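Como organizar uma recolha de livros infantis para enviar a uma biblioteca escolar

Quando a nossa escola decidiu juntar livros para a biblioteca de Prarura, achávamos que bastava pôr um caixote à entrada e esperar. O caixote encheu-se em quatro dias, é verdade, mas encheu-se de manuais de 9.º ano, duas listas telefónicas e um guia de reparação de autocarros. Desde então já fizemos mais três recolhas, todas melhores do que a primeira, e fomos escrevendo o que aprendemos para quem quiser tentar o mesmo na sua terra. Está tudo aqui em baixo, um bocadinho ao comprido, que eu não sei escrever de outra maneira.
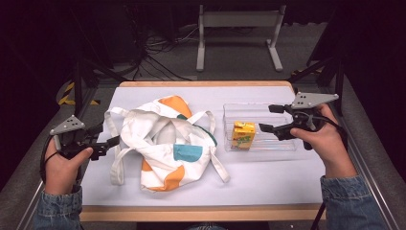 Página atualizada pela última vez em junho

Antes de começar: falar com quem vai receber

Parece óbvio e, no entanto, quase toda a gente salta este passo (nós saltámos!). Escrevam à escola ou à associação que gere a biblioteca e perguntem com calma o que faz falta. Que idades têm as crianças? Em que língua leem em casa, e em que língua aprendem na escola? Há estantes, ou os livros vão ficar em caixas durante uns meses? Há alguém que abra a biblioteca todos os dias, ou só quando a professora tem uma hora livre?

No caso de Prarura, a resposta surpreendeu-nos bastante. Tinham romances juvenis com fartura, de uma doação anterior, e quase nada para os mais pequenos. Pediram-nos álbuns ilustrados, livros de cartão grosso, contos curtos com letra grande e, se possível, um ou dois dicionários ilustrados. Pediram também que não mandássemos enciclopédias, por causa do peso e do espaço. Guardem a resposta por escrito, porque vão precisar dela quando alguém aparecer com 16 volumes encadernados e um sorriso enorme.

Passo 1: definir uma meta pequena

A nossa meta na segunda recolha foi de 70 livros. Houve quem achasse pouco, mas 70 livros bem escolhidos enchem três prateleiras de uma sala de aula e cabem em caixas que uma pessoa consegue levantar sozinha. Também dá para ver o fim, e isso anima muito quem está a ajudar. Se passarem da meta, ótimo, guardem o excedente para a remessa seguinte.

Definam ao mesmo tempo uma data de fecho. Três semanas costuma chegar. Com menos tempo, as famílias esquecem-se; com mais, esquecem-se na mesma e o caixote fica para ali a ganhar pó.

Passo 2: escrever um pedido claro

O folheto deve caber numa folha A5 e dizer para onde vão os livros, que livros se procuram, em que estado devem estar e até quando se recebem. O texto que usamos agora é mais ou menos este:

"Estamos a juntar livros para a biblioteca da escola de Prarura. Procuramos álbuns e contos para crianças dos 3 aos 10 anos, em bom estado, sem páginas rasgadas nem exercícios preenchidos. Pode entregá-los na portaria até às 18h00. Muito obrigado!"

Mandem o folheto em papel na mochila e também por mensagem aos encarregados de educação. Eu sou suspeita, gosto muito do papel, mas a verdade é que metade das entregas chegou depois do lembrete por telemóvel.

Uma coisa que resultou lindamente foi pedir às crianças que escolhessem elas próprias um livro de que tivessem gostado. Quem quis escreveu um bilhetinho e meteu-o lá dentro. Há bilhetes muito sérios, com resumo e nota final, e há outros que dizem apenas "tem um dragão". Se fizerem isto, peçam que ponham só o primeiro nome, sem moradas nem números de telefone.

Passo 3: receber e fazer a triagem

Façam a triagem num sítio com boa luz e uma mesa comprida, e não deixem tudo para o último dia. Nós juntamo-nos ao fim da tarde, duas ou três pessoas de cada vez, e separamos em quatro montes:

– seguem já para a caixa;
– precisam de um arranjo (lombada solta, etiqueta por tirar, capa suja);
– estão bons, mas não servem para esta biblioteca;
– vão para reciclar.

O terceiro monte é o que dá mais que pensar. Os nossos vão para a banca de trocas da Celdale, que aceita quase tudo em troca de uma lata de conservas para o cabaz alimentar, e assim ninguém fica com pena de ter trazido o livro errado. Se não houver nada parecido perto de vocês, perguntem no lar de idosos, no centro de saúde ou na sala de espera do mecânico. A sério, o nosso mecânico ficou contentíssimo com o guia dos autocarros.

Sejam exigentes com o bolor. Um livro com manchas e cheiro a cave pode estragar os vizinhos durante a viagem, por muito bonito que seja. Esse não segue, ponto final.

Passo 4: limpar e arranjar

Para as capas plastificadas basta um pano macio, quase seco, com uma gotinha de detergente da loiça. Passem depois outro pano limpo e deixem os livros abertos em leque durante a noite, antes de os fecharem na caixa. As capas de papel sem plástico só levam pano seco, ou uma borracha branca nos cantos.
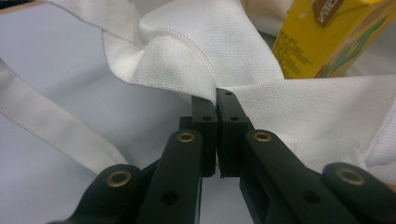 Passo 5: fazer a lista

Uma folha de cálculo simples serve perfeitamente. Título, autor, idade recomendada, língua e número da caixa. Fica mais fácil se uma pessoa ditar e a outra escrever. Imprimam duas cópias, uma para dentro da caixa e outra para a vossa pasta, e enviem a versão digital a quem recebe. A escola de Prarura usou a nossa lista para fazer o catálogo e poupou uma tarde inteira de trabalho.

Se os livros forem para fora do país, a lista vai ser pedida também na alfândega, com um valor estimado. Informem-se antes sobre as regras do país de destino, que mudam bastante, e perguntem a quem recebe se já passou pelo processo.

Passo 6: embalar

Usem caixas pequenas e fortes. As de resmas de papel são perfeitas e qualquer secretaria tem várias para dar. Ponham os livros maiores deitados no fundo, os de cartão por cima, e preencham os cantos com papel amarrotado para nada dançar. Uma caixa destas não deve passar dos 20 quilos, e se for para ser carregada escada acima eu ficaria bem abaixo disso.

Forrem o fundo com um saco de plástico aberto, dobrem-no por cima dos livros e só depois fechem a caixa com fita larga, em H. Escrevam a morada em dois lados e o número da caixa em todos.

Passo 7: enviar

Peçam sempre mais do que um orçamento. Na última remessa fomos com a Futden, uma transportadora pequena que ia para aqueles lados com a carrinha a meio e nos fez um preço simpático. Na remessa anterior tínhamos ido pelo correio normal, caixa a caixa, e também chegou tudo, embora mais devagar. Perguntem se o preço inclui a entrega à porta, pois há casos em que a carga fica num armazém a vários quilómetros da escola e depois é preciso arranjar quem a vá buscar.

O dinheiro para o envio veio de uma venda de bolos no intervalo da manhã e de um donativo da padaria Pawłowska, aqui da rua, que ainda nos ofereceu as caixas vazias da farinha (limpinhas, mas escolhemos as de papel, por serem mais baixas). Tratem do dinheiro antes de fechar a recolha. É uma tristeza ter os livros prontos num corredor e não haver com que os mandar.

Depois de os livros chegarem

Combinem com a escola como vão ter notícias, sem exigir relatórios nem fotografias das crianças. Uma mensagem a dizer que chegou bem já é muito. Partilhem-na com as famílias que deram livros, num cartaz à entrada ou no boletim da turma, e aproveitem para agradecer a quem carregou caixas.

Passados uns meses, perguntem outra vez o que falta. A última resposta de Prarura pedia livros sobre animais, marcadores e um carimbo com data para os empréstimos. O carimbo já está comprado e segue na próxima caixa.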